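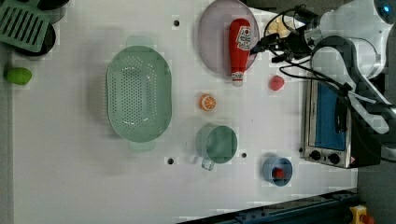

Colander, frying pan and green mug on a white tabletop.

Home Manuals Road Counters Parts Contact

Last updated: December

Section 11: Laying the road tubes and starting a count

Read Section 10 before going to site. You will need the Magbanua counter, two rubber road tubes of equal length, end plugs, road nails, centre-line clamps, a tape measure and the padlock and chain. Work under the traffic control plan approved for the road.

CAUTION: Do not step onto the carriageway until traffic control is in place. One person watches traffic while the other lays the tubes.

11.1 Choosing the spot

1. Pick a straight length of road where vehicles travel at a steady speed. Keep clear of driveways, bus stops and parking bays.
2. Check the surface. Loose gravel or broken seal will let the nails work free.
3. Find a pole or tree on the verge that will take the chain.

Note: If queues from a nearby signal reach the tubes, the counter may record one stopped truck as several cars. Move further back.

11.2 Laying the tubes

1. Plug the far end of each tube.
2. Run tube A straight across the road, square to the kerb, and nail the far end down.
3. Stretch the tube by hand until it lies flat, then nail the near side.
4. Lay tube B parallel to tube A. Measure the gap at both kerbs. The two readings must match.
5. Fit a clamp to each tube at the centre line.
6. Push the free ends onto the inlets marked A and B. Tube A is the one traffic in the near lane hits first.

CAUTION: Do not tape over the inlets. Trapped water will damage the air switches.

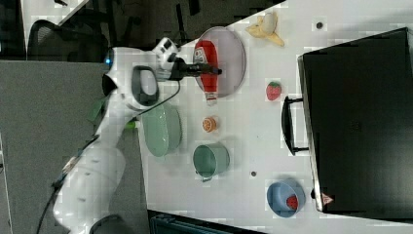
Ketchup bottle on a clear plate, with a toy strawberry on the table to the right.

11.3 Starting the count

1. Hold the power button until the display lights up.
2. Enter the site number. Crews from the Purkcombe depot use the number on the job sheet — not the road number.
3. Enter the tube gap as measured.
4. Select START and watch 25 vehicles pass. Compare your tally with the display.
5. If the tallies differ, check for kinks and loose plugs, then repeat step 4.
6. Close the lid, chain the case and lock it.

11.4 Messages on the display

E43 — no air pulse on tube B. Check the plug and inlet.
E592 — memory full. Download the old counts using Trumport Reader, then clear the unit.
LOW — battery low. Swap it before leaving site.

For removing the tubes, go to Section 12.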